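Dec 10, 2020

I am home and my feet hurt, but I want to write before I forget the details. In the morning I took the early bus to Khondokar for the open day at Himport. Iara Pereyra had sent me the invitation in November and I almost did not answer it, because after the course in Ellau I was a little tired of machines. I am glad that I went.

The bus cost 400 for the return ticket and it was late, so I missed the welcome speech. A young man at the door gave me a paper badge with my name spelled wrong and the number 116. I did not correct him. I was hungry already and I ate a cheese roll standing in the corridor, next to the coats.

The first room was for Clinero, the arm which washes windows. It was loud and there were so many people that I saw mostly the backs of heads. The man who explained it spoke very fast. I understood maybe half, and the half I understood I knew already from the brochure. I stayed ten minutes and went to look for Iara.

She was in room 381, at the end of the second floor, where they showed the work with cloth. It was much quieter there. On the black curtain behind the table they had put big foam letters, in colors like in a room for small children, and I liked that. The table itself was a plain light one. Iara explained the idea to us slowly, and I write it here in my own words to see if I really understood it. A person holds the gripper in the hand and does the task with it, for example folding a shirt. The gripper has its own camera. Later the robot learns from what was recorded, so the person is like a teacher who never has to say anything. I asked if the teacher must be good at folding. Iara said that patient is enough, and that her own brother folds very badly and was one of their best.

They let us look at what the camera on the gripper records. It is a round view, very bent, like looking through the small hole in the door of an apartment. The two fingers are always there at the bottom, and one gets used to them quickly.

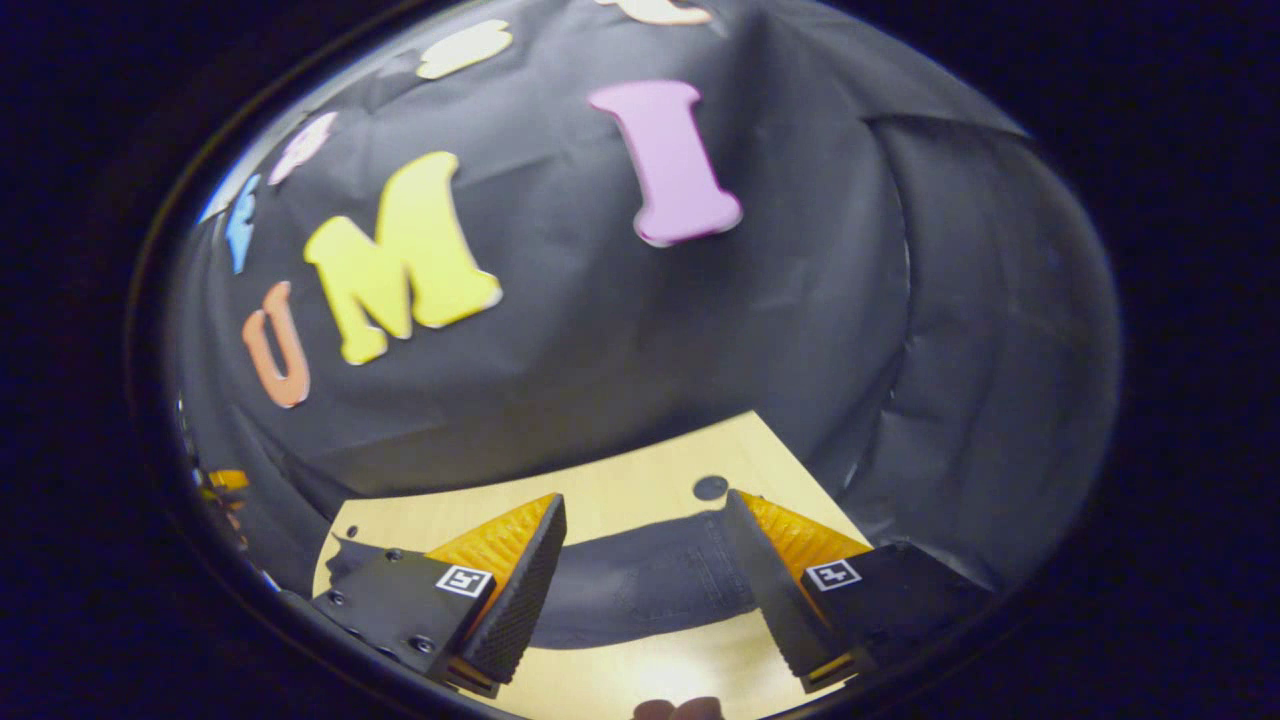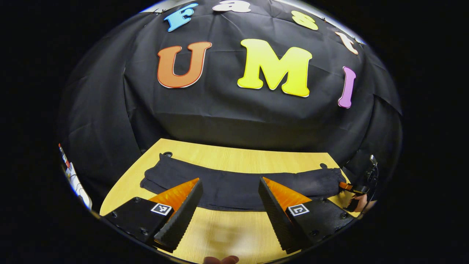
From room 381: the cloth on the table between the fingers of the gripper, with the letters on the black curtain behind.

After the explanation we could try it ourselves. I waited behind a father with two girls, and the smaller girl did not want to give the gripper back. When my turn came I was nervous like before an exam. It is heavier than I thought, and the hand wants to turn in ways that the tool does not allow. My first try was terrible. I closed the fingers too early and caught only air. The second time I caught the cloth but I pulled too hard, and everything slid toward me. Iara told me to breathe and to come from the side, low, close to the table. On the fourth try I made one fold. It was crooked, but it was a fold, and an old gentleman behind me said "bravo" -- I think he was serious.

What surprised me is how much I had to think. At home I fold shirts while I listen to the radio and I could not tell anyone how I do it. With two fingers of plastic in place of my ten, I had to decide each small thing: where to take the edge, how high to lift it, when to let go. Iara said they need roughly 100 good recordings before they even start to compare anything, and I felt a lot of respect for the people who do this the whole day. My wrist was tired after a quarter of an hour.

I asked her also if she worries about the jobs in the laundries. My aunt worked in one for most of her life. Iara did not give me a quick answer. She said that she thinks about it, and that she does not know. I prefer this to the man in the first room, who had an answer for everything.

We had lunch together in the canteen, lentil soup and a piece of cake that was too dry. She wants me to come to Khondokar again in spring and help with the instructions for visitors, because she says I ask questions like a person who will read every line. I said I will think about it. On the bus back I was already writing the first page in my head -- how to hold the gripper, where to stand, what to do with the left hand.

I must write her tomorrow to say thank you. Also I left my umbrella there, the green one, I believe under the chair near the door of room 381.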